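3.2 Separation of drinks waste at the point of disposal

The second part of the study looked at what people in shared workplaces do with a drink container once they have finished with it. Earlier work on office recycling has mostly weighed the contents of bins at the end of the day. Weighing gives a good account of what reaches the bin store, but it says little about the state in which items arrive there, or about whether one item was put inside another before being thrown away. We refer to this last habit as nesting.

Nesting matters for two reasons. Paper cups and plastic bottles go to different processors in the Trollton area, and a cup with a bottle in it is treated as mixed waste at the sorting hall. Caps matter as well. The hall accepts bottles with the cap on, but staff there told us that a capped bottle with liquid still in it is taken off the line by hand.

We worked in two buildings, referred to here as Wetis and Shim after the names of their ground-floor kitchens. Wetis has a single row of bins beside the sink. At Shim the bins are spread along a corridor, and the nearest one to most desks takes general waste only. Both buildings buy paper cups in several colours from the same supplier, and both have bottled water in the meeting rooms. Collection ran over 20 working days, beginning in June. Bags were opened on a covered bench and each item was recorded before it was separated from anything else. In total 3000 items were recorded, of which 600 were nested. Figure 3 shows the kinds of container concerned.
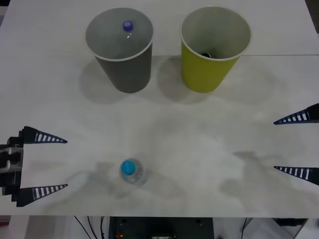
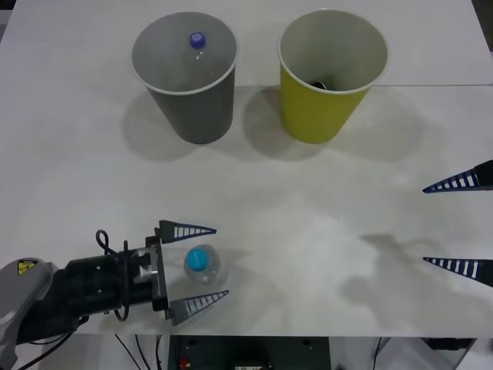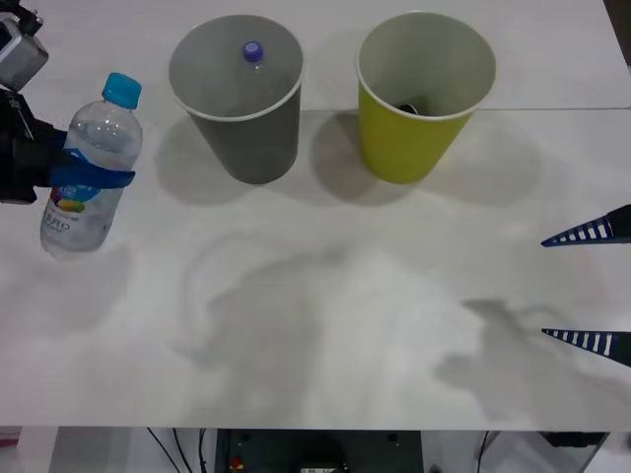 Figure 3. Paper cups and plastic bottles on a white tabletop.

Nested items were more common at Shim than at Wetis on every day of collection. We had expected the gap to close in the second half of the period, when the meeting rooms at Wetis were in heavier use, but it did not. Bags from the Shim corridor also held more food waste, and cups from those bags were often too soiled to be accepted for recycling whether or not they had anything in them.

The recording sheet had 3 categories for nesting: bottle in cup, cup in cup, and other. Cup in cup was the largest at both buildings. It causes the least trouble at the sorting hall, as stacked cups of the same material go through together. Bottle in cup was the next largest. The last category was a mixed one, and held sachets, stirrers, napkins and a few batteries. We did not attempt to divide it further, although the batteries were reported to the building managers at the time.

One difficulty with the method should be noted. A small item can come to rest inside a cup while the bag is being carried, and would then be recorded as nested although no one put it there. To get a sense of how often this happens, we packed a number of bags with loose cups and small items, had them taken down to the bench in the usual way, and opened them as normal. Stirrers and sachets moved into cups quite often. Bottles did so rarely, as a bottle that has fallen into a cup tends to fall out again when the bag is put down. The figures for bottle in cup are therefore more reliable than those for the last category, and the analysis in Section 4 uses only the former.

A short questionnaire was left in both kitchens during the final week. Most of those who replied said they put bottles in cups to carry everything back from a meeting in one hand, and then dropped the whole lot in the first bin they passed. Several at Shim added that they did not know the paper bin was at the far end of the corridor -- it stands behind a fire door that is kept shut. Replies from Wetis were fewer and dealt mainly with the size of the bin openings.

The bins used in both buildings are the Kiltevura type, with a round opening for cups and a wider slot for bottles. A cup with a bottle standing in it does not pass through the round opening. At Wetis these pairs were found most often in the general waste, where the lid has a hinged flap and takes items of any shape.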